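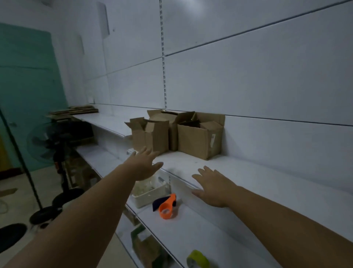 **How should I store old family court papers and law books at home?**

Keep them flat or well supported, in a dry room inside the house, and away from sunlight. The attic and the garage are the worst places, as the heat and the damp change there all the year.

My wife's grandfather was a judge in a small district, and when he died we received 159 folders with his notes, letters and copies of old judgments. I am not an archivist. These are only the habits which worked for us.

## Before you put anything away

- Wash and dry your hands. Gloves are not needed for paper, and with them you tear the corners more easily.
- Take out rubber bands and metal clips. If a staple is rusty, open its legs from the back with a thin butter knife – do not pull it.
- Write on the folder with a soft pencil, never with a pen. We write the name of the case, the year and the court.
- Do not repair a tear with sticky tape. It becomes yellow and the stain stays forever.
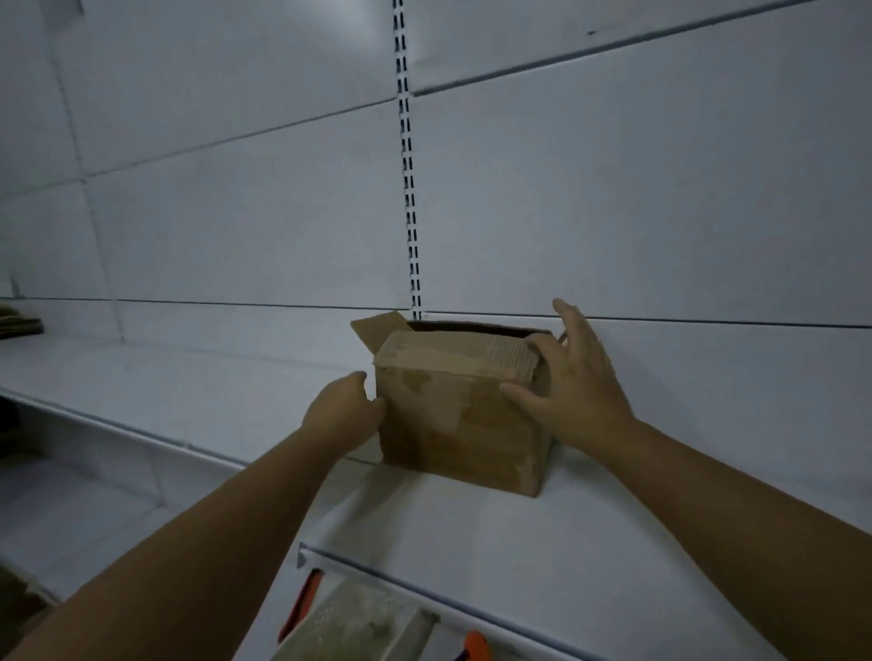
Letters which were folded for a long time should be opened slowly. Leave them under a clean sheet of paper and a heavy book for 2 or 3 days before you file them. If the fold begins to crack, stop and keep the letter as it is.

## Law books

Big leather volumes can lie flat, but not more than 4 in one pile. Do not pull a book by the top of its spine. Push the neighbors back a little and hold it in the middle.

When the leather leaves red powder on your fingers, do not put oil on it. Nesrin Yurt, who bound some of our volumes again, told me that oil makes it darker and sticky. A simple paper cover is enough.

Every January I open all the folders and look for small insects and for a smell of mold. A folder that smells goes alone to another room until I know what is wrong with it.

Vasco Godinho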